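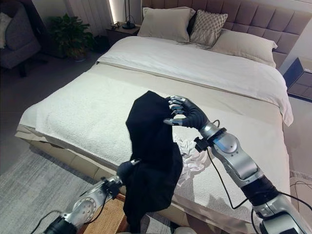

4. Sourcing and Correction in Music Celebrity News

Figure 2. Double bed with a tufted headboard, three pillows and a white duvet.

Home Issues Articles Authors Search Contact

4.1 Sample

We collected posts from three entertainment news sites, Inham, Firkden and Moussa. All three cover rap and R&B performers along with the reality shows in which many of them appear. Collection began in February and ended on 26 Mar 2020. We stopped at 1,000 posts. Once duplicates and reposts were removed, 849 remained, and these make up the sample used in the rest of this section.

A post was treated as a duplicate when it repeated the text of an earlier post on the same site with only the headline changed. This happened most often on Firkden, where a story could return under a new headline the next morning. Posts that added even one sentence of new reporting were kept. Photo galleries with no text beyond the names of the performers were left out of the collection from the start.

4.2 Where the stories come from

Each post was coded for the first source it named. A source could be a newspaper, a police statement, a court filing, a broadcast interview, a performer's own social media account, or another entertainment site. Of the 849 posts, 771 named at least one source. The other 78 gave no source at all or used a phrase such as "we hear" or "word is," which we did not count.

Performers' own accounts were the most common first source on all three sites. Moussa relied on them most heavily, and many of its posts consisted of a quoted message with two or three lines of introduction. Inham used local newspapers and court filings more often than the others, mainly in stories on arrests, lawsuits and custody disputes. Firkden often named another entertainment site, and in several of those cases the other site had itself taken the story from a local paper. We coded only the source named in the post, so the part played by local papers is understated in our results.

4.3 Corrections

We went back to every post two weeks after it appeared and compared it with the saved copy. A change was coded as a correction if it altered a fact, such as a name, a place, a charge or a family relationship. Spelling fixes and new photographs were ignored. By this measure 26 posts were corrected. Most of the changes were made within a day, and most carried no note telling readers that the text had changed.

Stories about violence or arrest were corrected more often than stories about relationships or new music. Early versions of these stories tended to give the wrong hospital or the wrong charge. In stories about relationships there is usually no public record to check against, so a low rate of correction should not be read as a sign of accuracy.

4.4 Coding

Two coders worked separately in Filline, the annotation program used for the whole study. Where they disagreed, the post was discussed and a single code was agreed on. Disagreements were concentrated in posts that quoted a television interview through a social media clip. We settled on the interview as the source in these cases, whoever had posted the clip. The headlines were coded in a separate pass and are taken up in Section 5.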